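Stories > Short Fiction > Family
4 min read
Next story Archive Authors Submit

My grandmother had one blue eye and one brown eye, and so do I, and for most of my childhood I figured that made me her favorite. Then the kit from Wisine came back and told me I had 599 relatives in their database, and not one of them came from her side.

I called my cousin Reece Dunmore, who teaches high school biology and loves being called about this stuff (he picked up before it even rang on my end!).

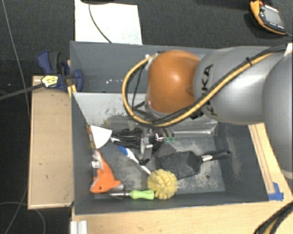 Can two people have mismatched eyes without being related?

Plenty of people do, Reece said, and in a lot of them it isn't inherited at all.

I told him that was a terrible thing to say to a person in her kitchen at suppertime. He told me to mail him the raw file. So I did, and then I did what I always do when I'm nervous, I cleaned out the hall closet, and down behind the winter coats I found Grandma's address book with the rubber band still on it.
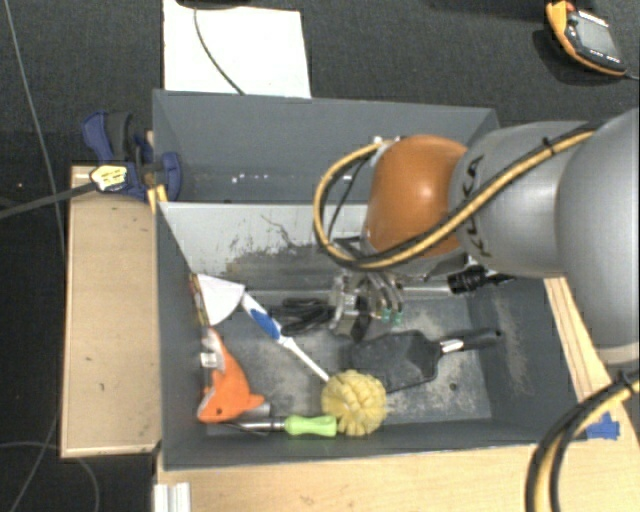 Under R she had written Dorothy Rowbotham, Grota, and a phone number with four digits scratched out and redone in pencil. I'd never heard of any Dorothy. I'd never heard of Grota either, and I had to look it up, and it's a town two counties over with a feed store and a lake.

I dialed. An old woman answered and I just blurted it all out, the kit, the closet, the eyes, all of it in one breath.

"Which one's the brown?" she said.

"The left."

She was quiet so long I thought she'd hung up. I could hear a radio going, and a dog.

"You'd better come in July," she said, "when the road's good."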